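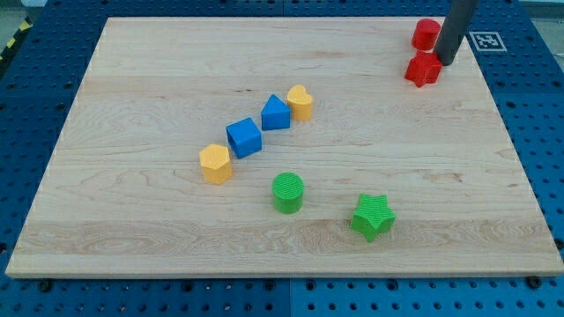
Figure 4. Glued maple board on a perforated worktable, with colored plastic shape blocks on top.

Section 4: Finishing and Maintaining Solid Wood Boards

This section applies to unfinished edge-glued boards used as tabletops, bench tops and shelves with the Fondberg support frame. It covers surface preparation, application of Joludau hardwax oil, curing, and routine care. Boards supplied with a factory finish need only the steps in 4.5.

4.1 Before You Begin

Leave the board in the room where it will be used for at least 2 days before sanding. Store it flat on spacers so that air reaches both faces. Do not lean it against a wall or lay it directly on a concrete floor.

You will need:
Sanding block or random orbit sander
Abrasive sheets in 120, 150 and 180 grit
Vacuum with a brush attachment
Joludau hardwax oil, clear or natural
White nonabrasive pads
Lint-free cotton cloths
Nitrile gloves and a dust mask

CAUTION: Cloths soaked with oil can heat up and catch fire without a flame. Lay used cloths flat outdoors to dry, or place them in a metal can filled with water and close the lid. Never leave them in a pile or put them in a household trash bin.

4.2 Preparing the Surface

1. Remove all hardware from the board. Mark the underside with pencil so that the frame can be refitted in the same position.
2. Check the glue lines for dried squeeze-out. Remove any residue with a card scraper held nearly upright. Oil does not soak into glue, and missed spots will show as pale patches.
3. Sand with 120 grit, following the grain. Keep the sander flat and moving.
4. Repeat with 150 grit and then 180 grit. Do not go finer than 180 – a surface that is too smooth will not take up enough oil.
5. Break all sharp edges with 180 grit by hand.
6. Wipe both faces with a damp cloth to raise the grain. Allow to dry fully, then sand lightly once more with 180 grit.
7. Vacuum the board, including the end grain and any screw holes.

Note: Grain lines, mineral streaks and small knots are natural features of maple. Oil will make them darker. Test the oil on the underside before treating the top.

4.3 Applying the Oil

The room temperature should be between 65 and 76 degrees Fahrenheit during application and drying. Open a window or run an exhaust fan. Do not apply in direct sun.

1. Stir the oil slowly until no sediment remains on the bottom of the can. Do not shake.
2. Treat the underside first. Pour a small amount onto the wood and spread it with a white pad in a thin, even film.
3. Wait 15 minutes. Add oil to any areas that have gone dull.
4. Wipe off all excess with a clean cloth. The surface should feel almost dry to the touch.
5. Turn the board onto clean spacers and treat the top and edges in the same way. Give the end grain extra oil.
6. Allow 12 hours to dry, then apply a second coat to all surfaces.

Note: Both faces must receive the same number of coats. A board finished on one side only takes up moisture unevenly and may cup.

If the surface is still sticky after 24 hours, too much oil was left on the wood. Rub the area with a fresh pad and a few drops of new oil, then wipe dry.

4.4 Curing

The board may be handled after 24 hours and used lightly after 4 days. Full resistance to water and stains is reached after 2 weeks. Until then, do not cover the surface with mats, trays or plastic film, and wipe up spills at once.

Refit the frame using the slotted brackets. Tighten the screws until snug, then back them off a quarter turn – the slots must allow the wood to move across its width as the seasons change.

4.5 Routine Care

Dust with a dry cloth. For normal cleaning, use a well-wrung cloth and Brillinent wood soap diluted as shown on the bottle. Dry the surface afterward. Do not use ammonia, bleach, scouring powder or steam cleaners.

In heated rooms, indoor air is often driest from December onward. Check the bracket screws at that time and look for small gaps along the glue lines. Hairline gaps that close again in warmer months do not need repair.

Apply a maintenance coat once a year, or when water no longer beads on the surface. Clean the board, let it dry overnight, and follow 4.3 using one coat only.

Replacement brackets are listed in the parts table under item 91.

Revised August 2024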